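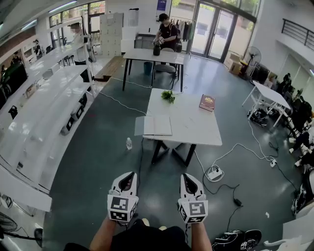 The Ground Floor Workroom at Clesomport

Gallery page, posted 1/26/21

The Cuvura Study Association maintains two levels of shared space at Clesomport. The ground floor serves as a general workroom and is open to members, registered guests and the holders of short-term desk passes. The upper level is reached by the stairs near the reception desk and is reserved for quiet reading. This page concerns the ground floor. It has been prepared at the request of members who have asked how the room is furnished, what may be left on the tables and how the space should be returned at the end of a booking.

The association took over the building from the Negi printing company and opened the workroom to members the following May. The interior was planned by Ankica Softić, who asked that the original height of the hall be kept and that no partition be placed between the tables and the garden doors. Both requests were followed.

Tables

The worktables have white tops and black legs. They are light enough for two people to move, and members may change their position during a booking as long as a clear path to the doors is kept. A table should be lifted at both ends and never dragged, as the floor finish marks easily. Chairs may be taken from any table that is not in use.

A table is considered taken when a book, a notebook or a bag has been placed on it. This custom is older than the booking system and the association has chosen to keep it. It applies for 70 minutes, after which another member may ask the front desk to clear the place. Items removed in this way are held at the desk under the name of the person who booked.

Books and papers

Members are welcome to bring their own books and to use them alongside those of the association. The lending collection now stands at some 2000 volumes, the greater part of it received from the Grilarley Reading Society when that group closed its own rooms. Wilma Skinner is responsible for the collection and for its catalog. Association books carry a stamp on the inside of the front cover. Any book found without a stamp is treated as private property and is returned to the table where it was found or taken to the front desk.

Older hardcovers should be closed and laid flat when the reader steps away. Open notebooks and folders should be kept fully on the table top, particularly along the side that faces the walkway, where they are easily caught by a sleeve or a strap.

Plants and cuttings

Cut leaves and small sprigs are used on the tables during the drawing hours led by Špela Kelmendi. They are brought in by the participants and may be kept from one session to the next if they are placed in water. Cuttings that have dried should go into a waste bin and should not be left on the shelves. Soil and potted plants are not permitted on the worktables.

Food and drink

Water may be brought into the workroom in any bottle that closes. Bottles may stand on the floor next to a table leg if the table itself is needed for paper, but they should be taken away by the member at the end of the visit. Jars and other containers with lids may be used at the tables. Hot meals are to be eaten outdoors or in the kitchen on the upper level.

Shelving and lockers

The long white counter and the shelving along the side of the room are for common use. Small items may be set down there for the length of a booking. They are left at the owner's risk. The white locker cabinet at the back is assigned by the front desk, and there are 92 compartments in all. Requests should be made in writing to Yung-ching Mak, who keeps the waiting list. A compartment that has not been opened for an entire season is returned to the list after notice has been given.

Coats and outer garments should be hung on the clothing rack by the glass doors. Members are asked not to hang them over the chairs, as the sleeves tend to reach the floor and are stepped on.

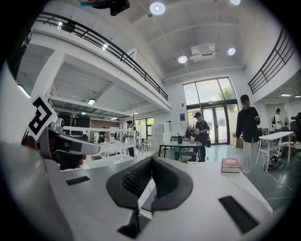
The height of the hall is the feature most often mentioned in the guest register. Black railings with open bars were chosen for the upper walkways so that daylight from the glass wall would carry as far into the room as possible. The railings are inspected each year. Nothing may be hung from them or rested on them, and members on the upper level are asked to keep cups, books and telephones well back from the edge.

Lighting and air

Round lights are set into the white ceiling and are controlled from a single panel at the front desk. On bright days only part of the lighting is used. Members who need more light for drawing or close reading may ask for it and should not attempt to adjust the panel themselves. The air-conditioning is also managed by the desk. In mild weather it is switched off and the glass doors are opened to the garden, and a standing fan is available to anyone who would like more movement of air near the tables.

The doors must be closed again when rain begins. The last member to leave the workroom is responsible for checking them.

The trees outside belong to the neighboring property and are not trimmed by the association. They give good shade to the far end of the room in summer. Members who prefer a brighter place at that time of year may wish to choose a table farther from the glass.

Returning the room

At the end of a booking, the following is expected of every group:

Tables are wiped and left clear of books, papers and bottles.
Chairs are returned to the tables.
Waste is placed in the bins.
Borrowed books are brought to the front desk.
Cardboard boxes are flattened or, if still in use, placed against the wall with the name of the group on the side.

Groups that move the tables are not required to put them back in their earlier positions. The layout of the room changes often, and the arrangement on this page should not be taken as a fixed plan.

Reproduction

The pictures on this page may be used in members' newsletters and course announcements. The words "Cuvura Study Association, Clesomport" should be printed next to them. Requests for other uses, and requests for larger copies, are handled by Ngan-ling Lau at the front desk. Please allow two weeks for a reply.

Galleries of the upper reading level and the garden are being prepared and will be added to this section of the site.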